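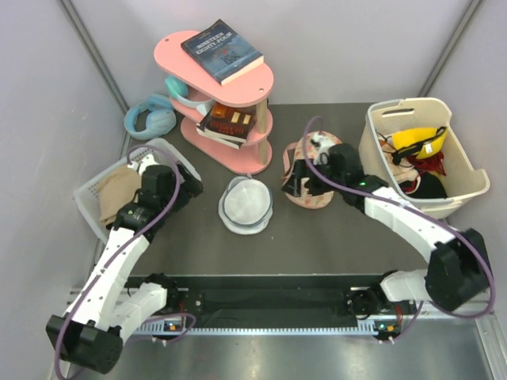
Small open shelves in shared residences and study rooms are intended to keep a few items in daily use within easy reach. They are not intended for long-term storage. Residents are asked to place books and headphones on them with some care, as both are easily damaged by a fall. A thick paperback left on the top board, such as the copy of Nineteen Eighty-Four, should be pushed in so that no part of it projects past the back. Headphones may share a tier with a small stack of books, provided that nothing is placed on the ear cushions. The bottom board should be used before a second pair of headphones is left beside the shelf.

Date: 2025-03-22
By Chaimae Slaoui, Household Guidance, Olmedo Residences
Print this page | E-mail this page

Books should be stacked with the largest at the base and the spines facing the same way. A stack that overhangs its board should be divided in two. Covers may be wiped with a dry cloth. Damp cloths are not recommended for paperbacks, as the page edges take up moisture and will not lie flat again.

Shelves should be cleared fully before they are dusted. Lift each item off and begin with the top board. Any fastener that has worked loose should be tightened by hand and reported to the residence office in Room 282.

Small washable articles are best kept together in a mesh laundry bag. Cloth covers, dusters and soft pouches may all be washed in this way, if their labels permit it. The bag should be no more than half full, and the zip should be closed to its end before the bag goes into the machine.

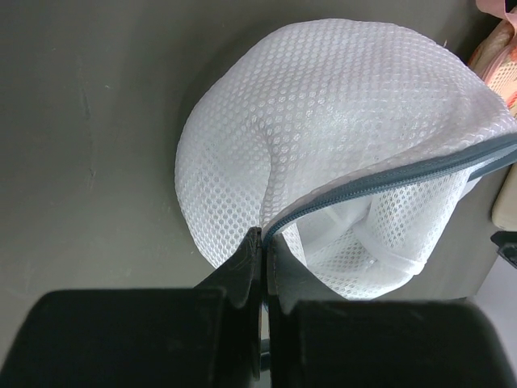

After washing, open the bag at once and remove the contents. The bag itself should be shaken out and hung by one corner until dry. It may then be folded flat and kept on the lowest board of the shelf. A bag with a torn seam should be replaced, as small articles can work their way out during the spin.

Electrical items, including headphones, must never be placed in a laundry bag for washing. Questions on the care of shared furniture may be addressed to Tobias Okafor at the residence office, extension 607.

This site uses cookies to remember your settings. Accept | Manage cookies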